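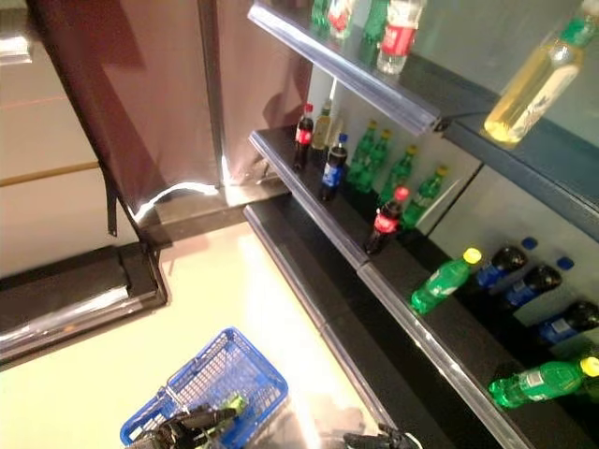

Facing up is the shop trade's name for pulling stock to the front of a shelf so that the shelf looks fuller than it is. The drinks aisle is its natural home, bottles being tall, bright and inclined to fall over. On tiered shelving a row of green Sprite bottles may stand to attention at the back while, a level down, others lie on their sides like guests after a wedding. A clear rail along the front edge holds the price tags, and a plastic shopping basket on the floor takes whatever is being moved.

The Brokbridge shops adopted a written rule in 2000. It allowed up to 40 minutes an aisle and ran to 132 clauses, 3 of them on which way a label should point. Domov, a rival chain, made do with a single sheet – mostly diagram.

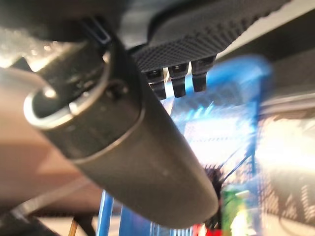

Lacerda objected that a faced shelf tells the customer nothing about how much is left, and that the gap behind the front row is where old stock goes to be forgotten. The Drestholm method answers this by filling from the back, and is widely praised by people who do not have to do it.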